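Salameh Toy Library
Progress report to the Junano Fund
Prepared by Kyu-ri Oh, 5/31/18

Work in this period went into sorting, bagging and storage. The grant of $2620 was paid in full at the start. We have spent $589 of it on trays, clear bags and labels. Shelving is the next large cost, and we have one quote from Genis and are waiting for a second from Trusance.

The main change is how small toys go out. Sets used to be lent in whatever box they came in, and pieces came back mixed with other sets. Play food, balls and cups are now kept in trays and go out in clear bags, so a parent can see the contents at the desk. Bags with a spout fitting are put to one side and are not used for lending.

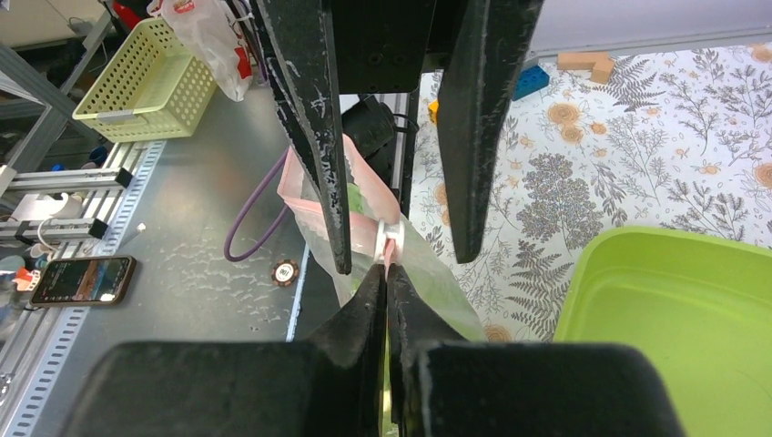
Why bags and not boxes with lids?
Boxes take up too much shelf space, and the lids go missing. A bag lies flat when empty and costs little to replace.

Munther Daher has written a one-page sorting guide, which is taped inside the cupboard door. Building pieces are the slowest job. Bricks from different makers look alike and do not fit together, and several families have told us this spoiled a set for them. Loose bricks are now checked against a baseplate before they are put with a set.
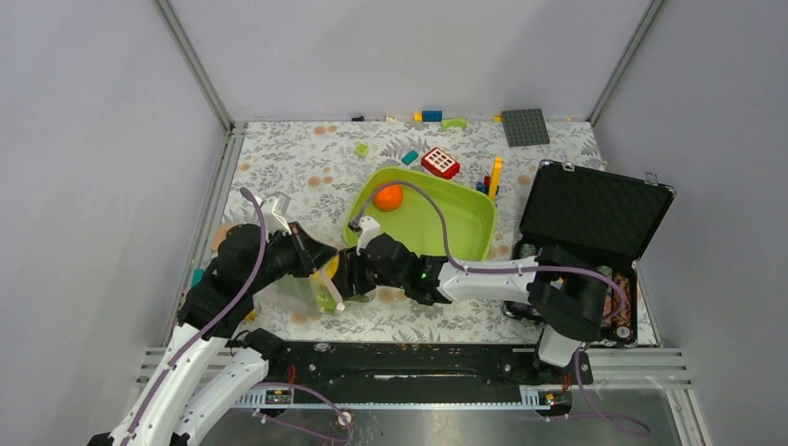
Balls and cups were easier. They go in one group for the under-fives, and anything cracked is thrown out the same day. We had planned a separate tray for each age group but dropped the idea after a trial, as siblings tend to borrow together.

The catalog now lists 153 sets. Puzzles are not in it yet. Each puzzle has to be put together once to check it, and we have only had 2 people free for that work. We expect to finish the puzzles by September.

The play fruit has been the most requested item since the new bags came in.

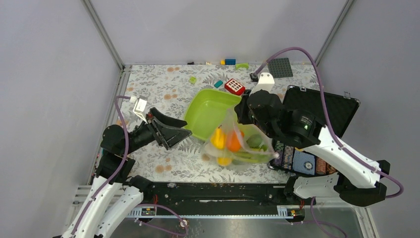
Fruit sets are lent for three weeks, the same as everything else. We have had requests for a longer loan and will look at that once we have a second set to cover the gap.

Still to do: choose a shelving supplier, finish the puzzles, replace the torn labels on the older trays, and move the dress-up clothes out of the hallway. Any change to the shelving budget will be sent to the Fund for approval before we order. Receipts for trays, bags and labels are attached.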